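Operations > Teaching Stations > Checklists > Hand-held gripper, pre-session

Station check, hand-held gripper demonstrations
Site: Fetthorpe, bench 2
September 2023

Complete before the first demonstration and again after any change of task. Mark OK, Fix or N/A and leave a comment.

1. Finger pads seated, no lifting at the edges. OK
Comment: Pads show wear. Still within limits, replace at the next service.

2. Fingers open and close without catching. OK
Comment: Trigger felt stiff in August. Cleaned and rechecked, no repeat.

3. Screws and eyelets tight on both arms. OK

4. Lens clean, cable clear of the wrist. Fix
Comment: Cable tie missing. Replaced before the session — add spares to the drawer.

5. Table stable and wiped down. OK

6. Task objects match the sheet. OK
Comment: Book task today. Board books only, no paper covers. Bring the fingers in at a corner and keep the approach slow.
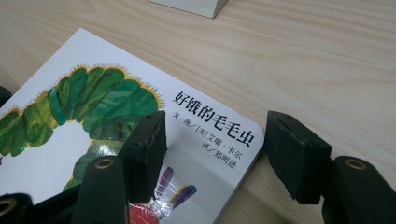
Glossy covers can throw a reflection into the lens when the lamp is low. Raise the lamp first, then do a test recording and play it back before going on.

7. Operator's free hand stays out of the gap while the fingers are closing. OK
Comment: Reminder given at the start of the shift.

8. Session length. OK
Comment: Up to 39 demonstrations per operator, then a break. Stopped at 37, wrist tired.

9. Failed attempts kept and labeled. Fix
Comment: 5 had no label. Labels added from the Zitow log.

Result: station may be used. Item 4 to be looked at again on the next check.

Recent checklists
Remote-control arm, Blackburn
Emergency stop test, Hedwood
Battery charging and storage
Hand-held gripper, end of session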